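About Fernameo

Fernameo helps people move out of the city and settle somewhere quieter. Domnica Bogdan started it in October after her own move to Fahy, and we now look after 60 households a year.
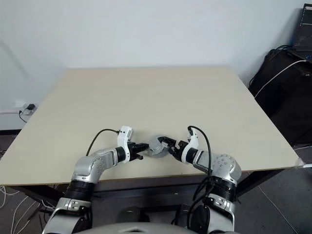
Miloslav Zeman wrote to us that he'd viewed 20 houses on his own before calling, and wished he had called first.

We charge one flat fee of $800. It covers the search, the viewings and the paperwork.

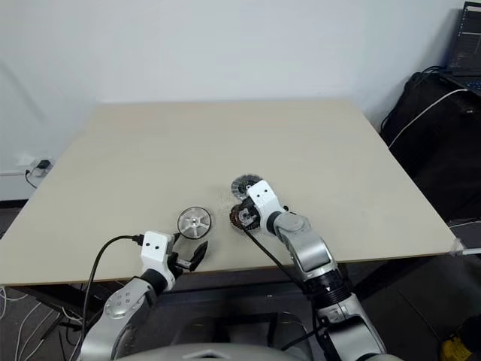

Fernameo, Fahy

We also stay in touch for the first 5 months.

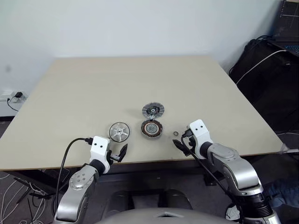 Old houses need repairs, and many of our clients have never done any. Our Grastus evenings cover the basics. If you've never seen a small motor taken apart, with the copper-coloured winding ring lying in the open, you can learn a lot from one. 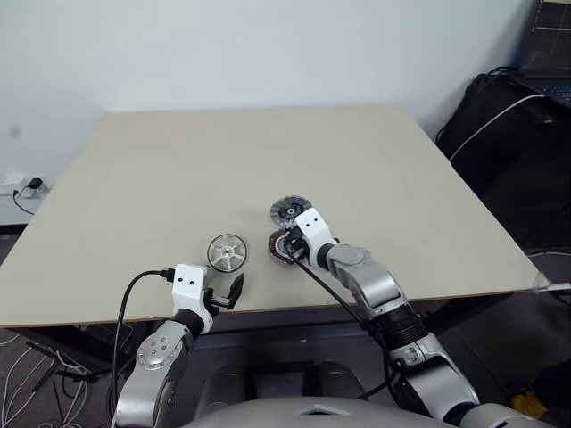

Visits to our office are by appointment. Bring your list of must-haves and any floor plans. The pale tabletop is large, so full-size plans are fine.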